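Ticket: Desk calculators, display stays blank after storage
Opened by: Office supplies desk, Riihimäki
Product: Losano desktop calculator, solar with backup cell
Supplier: Rarkis
Status: Waiting for supplier
Date opened: Thursday, October 31, 2024

Problem

We lend desktop calculators to the evening bookkeeping course. The order was 94 pieces in several colors, and between courses they stay in the storage room, in the dark. When we took the first ones out this week, many did not start. I press ON/AC and the display shows nothing. Some others start but lose the number when I put my hand over the solar strip.

The same happened in February with a smaller number, and at that time the answer from Rarkis was "please leave them in the light." I did this. It helped for some of them and for others it did not.

What I tried

1. Light. I put the calculators near the window for one full morning, face up. A part of them woke up and a part did not. Color makes no difference, I have good and bad ones in every color.

2. Reset. The leaflet says to hold ON/AC for five seconds. I held it longer also. No change on the dead ones.

3. Backup cell. I opened two dead ones and measured the cell. Both cells were flat. With a new cell from the drawer, both calculators started at once, and they also kept the number when I covered the solar strip. So I think the electronics are fine and the problem is the cell.

4. Keys. On the two repaired ones I tested all keys with the same sum, 1,092 minus 200, and then with GT. The results were correct. On one of them the 00 key must be pressed a little harder than the others. I write this only for the record, it is not my complaint.

5. Slide switch. My colleague asked if the decimal switch can be in a wrong position. I moved it to all positions on three dead ones. Nothing.

Sorting

The calculators go in a white container or on the white table while I work through them. They get mixed easily, so now I put a paper sticker on the back after the test: green for starts, yellow for starts only in light, red for dead. If somebody else continues the work, please use the same colors and do not remove my stickers. 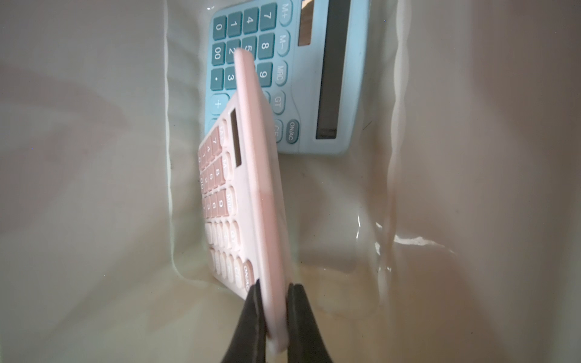
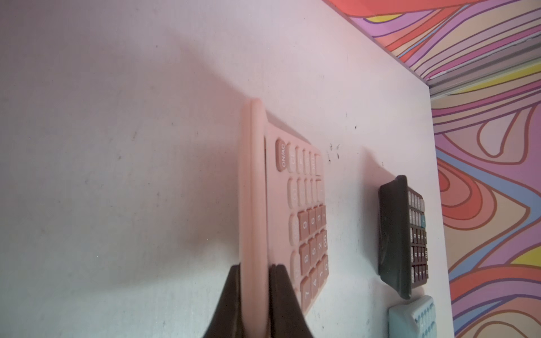 Questions for Rarkis

Can you send us replacement cells? We prefer cells and not new calculators, as the change takes only a few minutes and a small screwdriver. If the cells come in boxes of 400, this is too many for us, please tell me the smallest quantity.

Is the guarantee still valid if we open the back cover? The leaflet says nothing on this. I stopped after two pieces for this reason.

Is there a plastic strip that should stay between the cell and the contact during storage? I did not find one in the two I opened, but the older Brarkano calculators we had before came with such a strip, and they survived the storage better.

Update, same day, afternoon

Rarkis confirmed they received the ticket and asked for the batch number. It is printed inside the cover, so I can read it only on the two opened ones. I sent both. They are from the same batch.

Until they answer, the course gets only the ones with the green sticker. The yellow ones stay at the window and I will test them again tomorrow morning before the lamps are on.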